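The Nirkeck Receiver

The receiver was listed at 900 and I paid 200 for it, which should have told me something about its condition.

It was a Sedeo tabletop set, the model with the walnut lid and the two dials. I had wanted one since the final was broadcast from Trorkis and my uncle would not let me into the room. He had a Sedeo. He said the valves did not like children. I listened through the door and heard the crowd as a kind of surf, and one word in five from the commentator.

The seller gave an address behind the Nirkeck ground, at the end where the coaches used to turn. He had played for Nirkeck for eleven seasons on the left side of defense. I recognized him by his walk before I recognized the face. He had a lockup with a steel door and a workbench, and the set was on the bench with its back toward me.

"Does it work?" I said.

"It worked for me."

I asked to hear it. He said there was no current in the lockup. I asked about a battery and he said a battery would void the guarantee. I asked what the guarantee covered. He wrote it out on the back of a team sheet. It covered the lid, the dials, and the feet.

I should record that I lifted the set before paying. It weighed what I expected. I had read that a set without its chassis would come up light in the hand, and this one did not. I counted out the money. He counted it again and put it inside his sock, under the shin guard. I had not noticed until then that he was wearing shin guards.

The bus back took fifty minutes. I held the set on my knees. Going over the bridge at Shao something inside it shifted from left to right, slowly, and then at the roundabout it shifted back.

At home I put it on the kitchen table and took out the four screws at the rear. Three were brass and one was steel. The panel came away cleanly. There was no chassis, no transformer and no valves. The speaker cone was present, glued to the front, connected to nothing. The rest of the cavity had been filled with old match programs, tied in bundles with bootlaces and packed flat to the top. 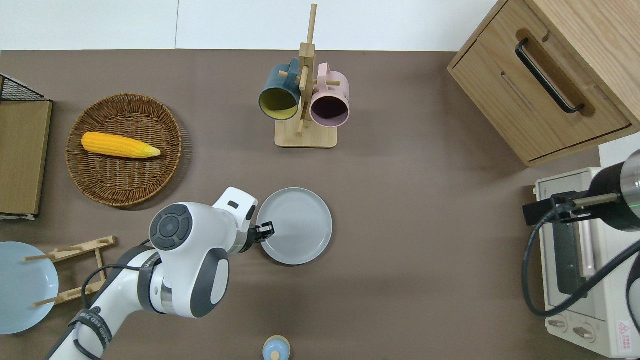

The Nirkeck Receiver
Words: the author, fiction contributor

I took them out one bundle at a time and stacked them by season. It was past two in the morning when I finished. There were 855 programs. The earliest was from a reserve fixture in February, with a mimeographed insert giving the change of kickoff. The paper was sound. The staples had rusted on the older ones and left a brown mark on the center fold.

My first thought was to go back the next day and ask for my money. I wrote down the points I would raise. The set had been described as a receiver. A receiver receives. The guarantee covered the feet, and one of the feet was loose, so I had a claim there at least.

Then I looked at the programs again. He had written in them. Each one had a pencil entry on the inside back cover, in the space left for autographs. The entries followed a fixed form: the time he was picked up, what he ate, the condition of the pitch, who he marked, the score, the attendance. Under attendance he did not use the official figure. He used his own. For the cup tie against Trorkis the club had announced a full ground, and he had written 1,137 and underlined it.

I read the whole of one season at the table. The entries did not vary much. Eggs. Heavy in the goalmouth. The tall one, good in the air. Lost 2-1. By the end I could tell from the pickup time whether he had been dropped, because the reserves left an hour earlier and he never wrote the word.

The final was in the ninth bundle. I had not known he played in it. I had known the result, and the surf, and one word in five. His entry ran over the autograph space and down the margin of a tire advertisement. He had been picked up at ten. He had not eaten. The pitch was dry and had been rolled the wrong way. In the second half he had cleared one off the line with his knee, and he noted that the wireless men had given it to somebody else.

I checked that against what I had heard through the door, as far as I could. There was a roar about where he put it. I had no name to go with it.

I did go back to the lockup, on the same bus, with the guarantee in my coat. The steel door was shut. A man in the next unit was spraying a bicycle and told me the footballer came when he came. I asked whether he had sold many sets.

"Four or five," the man said. "He had the one chassis. He used to swap it about when people wanted a demonstration."

"He told me there was no current."

The man pointed to the wall above my head, where a cable ran in from the street to the lockup and was stapled along the top of the door.

I waited until the last bus but one. Then I went home, put the bundles back in order of season, and refitted the panel with the three brass screws. The steel one I kept out. I tightened the loose foot with it.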